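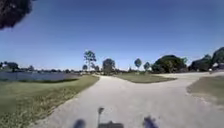
Projektbericht: Wegeführung und Nutzung im Gisley-Park

Verfasserin: Tincuța Pascu
Modul Freiraumplanung, Abgabe im Dezember

1. Ausgangslage

Der Betreiber des Parks, das Planungsbüro Tadavine, wirbt mit einem Wegenetz, das »Besucher intuitiv lenkt«. In der Broschüre kommt das Wort »intuitiv« auf fast jeder Seite vor, belegt wird es nirgends. Unsere Gruppe wollte wissen, ob sich an der Gabelung am Teich überhaupt eine Lenkung nachweisen lässt oder ob die Leute einfach dorthin gehen, wo sie ohnehin hinwollten.

2. Der Ort

Der Hauptweg aus hellgrauem Beton ist an dieser Stelle breit und teilt sich in zwei Äste. Links geht es geradeaus weiter, mit Blick auf das Wasser, rechts biegt der Weg ab und öffnet sich zu einer hellen, sandig wirkenden Fläche. Dazwischen liegt ein Rasendreieck, dessen Spitze den Ankommenden entgegenzeigt. Im Plan sieht das entschieden aus. Vor Ort sind die Kanten weniger klar: Zwischen Belag und Gras liegen Sand und Erde, und der Rasen hat gelbliche Stellen. Ob das von Trittbelastung kommt oder vom Boden, konnten wir nicht klären. Tadavine spricht von »weichen Übergängen«. Man kann es auch mangelnde Einfassung nennen.

3. Vorgehen

Gezählt wurde in Blöcken von 90 Minuten, jeweils ab 10 Uhr und ab 15 Uhr, mit Strichlisten. Die App Flovumlow, die uns vom Lehrstuhl empfohlen wurde, haben wir nach dem ersten Block aufgegeben, weil sie Gruppen als eine Person erfasste. Zusätzlich haben wir 200 Personen kurz befragt, warum sie ihren Ast gewählt haben.

4. Ergebnisse

Von 1.672 gezählten Personen gingen 1.242 geradeaus, der Rest bog rechts ab. Das klingt nach einem deutlichen Ergebnis, und im Zwischenbericht haben wir es leider auch so formuliert. Inzwischen bin ich vorsichtiger. Geradeaus zu gehen ist der Normalfall, dafür braucht es keine Gestaltung. Ohne einen Vergleichsort mit anderer Geometrie sagt die Zahl wenig.

Die Befragung hilft nur begrenzt weiter. Viele nannten den Teich, nachdem wir sie auf die Gabelung angesprochen hatten. Vermutlich haben wir die Antwort damit selbst nahegelegt. Andere sagten schlicht, sie gingen hier immer so.

5. Kritik

Die Wirkung des Wetters haben wir unterschätzt. Auf der offenen Strecke gibt es bei klarem Himmel wenig Schutz vor der Sonne, und unsere Blöcke lagen fast alle an solchen Tagen. Das Radu-Modell aus dem Seminar, das Wegewahl allein aus Sichtbeziehungen ableitet, passt auf unsere Daten. Es würde allerdings auch passen, wenn die Aufteilung etwas anders ausgefallen wäre, und deshalb habe ich es aus der Auswertung gestrichen.

6. Offene Punkte

Zählung bei bedecktem Himmel und am Abend. Neutralere Frage im Fragebogen. Anfrage bei Tadavine nach den Unterlagen zur Wegeplanung, bisher ohne Antwort.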